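Section 3. Working Alongside the Arms at the Plating Table

Before your first shift with the Flumora station, read this section with your shift lead. The arms now do the repeat placing of table decorations. Your job moves to set-up, checking and clearing.

3.1 Setting the table

1. Press HOLD on the Hudier panel and wait for the panel to show PAUSED.
2. Lay out the plate and the striped pumpkins within reach of the arms.
3. Leave space around each piece for the fingers to close.
4. Step back behind the floor line and press RUN.
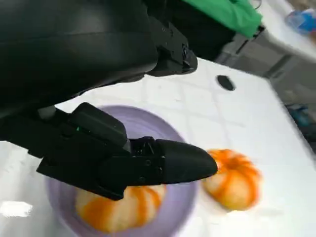 Figure 3-1. Gripper over the lavender plate, one pumpkin on the plate and one beside it.

Note: A green light on the gripper housing does not mean the arm is paused. Check the panel.

CAUTION: Never reach under a gripper to straighten a plate. Press HOLD first, even for a small correction.

3.2 Checking and taking over

Operators who used to place every piece by hand now watch the table and step in when the panel calls. A batch is 830 placements. Inspect the finger pads between batches and replace them after 4,000.

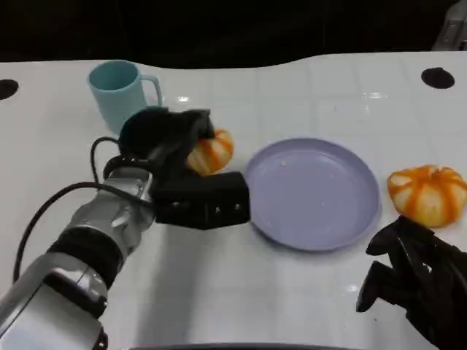
Photo: Solanki Workplace Systems / Katstead site

1. If a piece is dropped, press HOLD and pick it up yourself.
2. Check the arm cable for snags before restarting.
3. Enter the stop in the shift log. Stops are used to adjust the station and are not counted against the operator.

Note: Change places with the packing line every 2 hours. Watching duty is tiring in a different way from hand placing, and the rotation applies to all shifts.

Revised March 2021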